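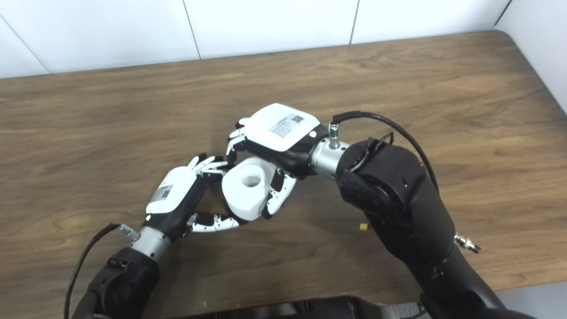
Care and Maintenance

Oiling a Prinico wood tabletop

Oil the top before first use and again every February. You need one 300 ml can of Prinico Table Oil, two lint-free cloths and a sheet of 600 grit paper.

1. Clear the table and wipe it with a damp cloth. Let it dry overnight.
2. Sand lightly in the direction of the grain. Do not sand across it.
3. Remove the dust with a dry cloth.
4. Shake the can. Pour a small amount of oil onto a cloth and spread it in a thin, even coat, working from one end to the other.

Note: Round the corners with the cloth folded small. Oil collects there and stays sticky.
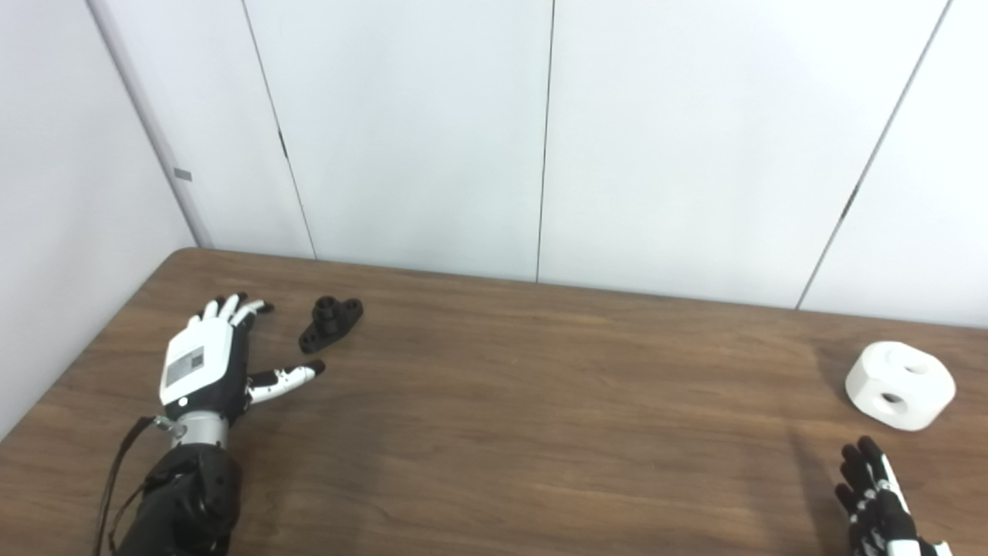 5. Wait 15 minutes, then wipe off everything that has not soaked in.
6. Leave the top for 2 hours before the next coat. The Vergara finish takes one coat, the Bestico finish takes two.
7. Keep plates, cups and paper off the table until the following day.

CAUTION: Cloths soaked in oil can catch fire on their own. Lay them flat outdoors to dry or put them in a metal container filled with water. Never leave them in a pile.

CAUTION: Do not apply oil when the room is warmer than 86 °F. Open a window while you work.

For tops with the Lullolitz lacquer, do not use oil. See Cleaning Lacquered Surfaces.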